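Flomeo Table Set - User Guide
Section 7: Setting out the fruit dish

Read this section before you put the scalloped dish into use. It covers the single-dish layout with loose fruit kept beside it. 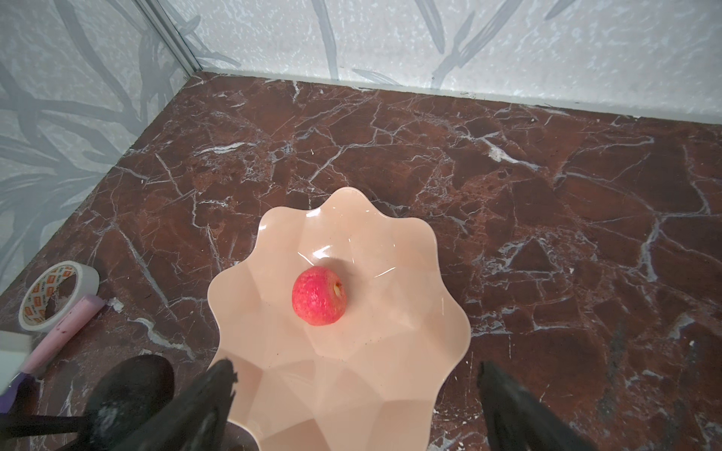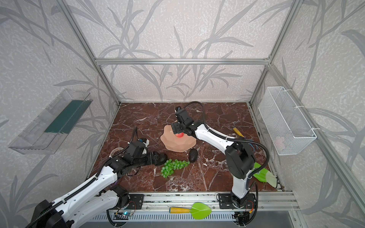 Fig. 7. Scalloped dish with red fruit, on a marble-patterned surface.

1. Wash the dish in warm water with a soft sponge. Dry it fully, including the folds near the rim.

2. Set the dish flat on the table. Leave space on at least one side for fruit that will not go in the dish.

3. Place the round fruit first. An apple should sit near the center - not against the wall of the dish, where it can roll.

4. Lay grapes directly on the table as one bunch. Keep them out from under heavier fruit.

5. Place avocados last. Handle them one at a time and set them down gently.

NOTE: Small specks may show on the pale inside of the dish. Wipe it with a damp cloth. If they stay, repeat step 1.

NOTE: Put tape and other desk items away before serving.

CAUTION: Do not load the dish with more than 1,000 g of fruit. Do not lift a loaded dish by one lobe of the rim.

CAUTION: Keep the dish away from burners and ovens. Not for microwave use.

Care
Empty the dish every 2 days and check the fruit for soft spots. For storage, see Section 8.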